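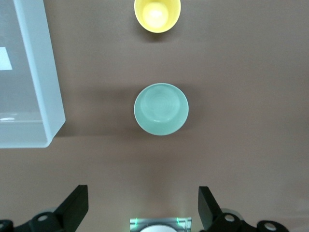
What should a small shop budget for besides the robot arm itself?

Spare fingers, mounts, cables, a decent table, and a lot of somebody's paid time. The arm is the part everyone prices first, and it's the easiest number to get.

That was how my chat with the equipment buyer at Fusbridge started, and I'd barely gotten my coat off. She asked me to leave her name out because she's in the middle of quotes with two suppliers (fair enough!), so she'll just be the buyer. Fusbridge packs kitchenware for a handful of store chains, and she's been planning their first sorting and packing cell for most of a year.

I told her I'd expected a spreadsheet with one giant line at the top. She laughed and turned her laptop around. The plan has 17 lines, and the arm is line six.

"I put it there on purpose," she said. "When it was at the top, people read the top and stopped."

Line one is trial time. They rented a bench at Wollelwood for 60 hours, and she wishes she'd booked it before asking for a single quote. The trials are plain stuff: cups, a plastic bin, pick up, put down, do it again. I asked if that wasn't a bit basic for a company that ships glass lids and nesting bowls.

"Cups are what we sell the most of," she said. "If I can't get a price per cup out of a trial, I don't have a business case, I have a nice afternoon."

Then we got onto grippers, and she really perked up. She's budgeting for simple two-finger ones and keeping the fancier options on a separate page called Ra, which is what the team calls phase two. (I asked why Ra. She has no idea, it was on the folder when she got it.) Her quote for a set of replacement fingers came in at $143, and she's put four sets in the first year.

"Fingers are like printer ink. Buy them with the machine, or you'll be waiting on a box in August with everything standing still."

The wrist camera took longer. Her first supplier, Cultasberg, listed the camera, the bracket and the calibration visit as three separate items, and the visit alone was $929. She doesn't mind paying it. She does mind finding it on page nine. Now she sends every supplier the same blank form and won't look at a quote that comes back in any other shape, which has apparently made her a little unpopular.

I wanted to know about lighting, because I've seen folks get burned on that. She has a line for it, though she's left it blank until the last trial report comes in. Pale cups and cloudy plastic bins are on her list of things to ask about, along with table color. "A table cover is cheap," she said. "Moving the lights after the electrician's gone home is not."

And training? Two operators, one week each, plus cover for their regular shifts. She'd forgotten the cover in her first draft and had to go back and ask for more money, and she still winces telling it.

Her order has to be in by August if she wants this year's budget. She's still stuck on whether to lease, and the Cultasberg lease papers were sitting under her coffee when I left.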